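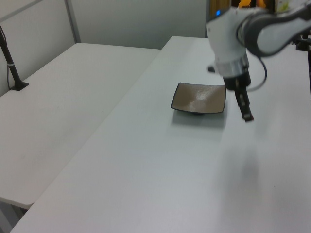
角皿(内側:薄茶色の釉、縁:黒)

報道関係各位
25年10月26日
株式会社ピルトメル

角皿を中心とした食器シリーズ「Tiron(ティロン)」を発売

食器の企画・販売を行う株式会社ピルトメル(Piltomell)は、家庭の食卓と小規模な飲食店に向けた新シリーズ「Tiron」の販売を、直営店およびオンラインストアで開始しました。

シリーズの中心となるのは、浅い正方形の角皿です。内側には落ち着いた薄茶色の釉をかけ、表面にゆるやかな起伏をつけました。縁は細い黒で、皿の底には小さな高台があります。焼き魚や和え物のほか、切り分けた菓子やパンの取り皿としてもお使いいただけます。

デザインは、当社の食器を6月から担当しているモーティマー・コワルチクによるものです。コワルチクは「白いテーブルに一枚だけ置いたときの見え方から考え始めました。縁の黒は、最後まで太さを迷ったところです」と話しています。

価格は角皿1枚が2,000円、同じ釉の角鉢が3,000円、豆皿が900円です(いずれも税込)。角皿と豆皿には、2枚組の箱入りも用意しました。釉の色合いには一点ごとに差があります。電子レンジでの温めは可能ですが、オーブンと直火ではご使用になれません。

飲食店向けの卸販売は、業務用食器を扱うヴィエイラ商会が担当します。見本の貸し出しをご希望の店舗は、同商会の営業窓口までお申し込みください。

本件に関するお問い合わせ
株式会社ピルトメル 広報担当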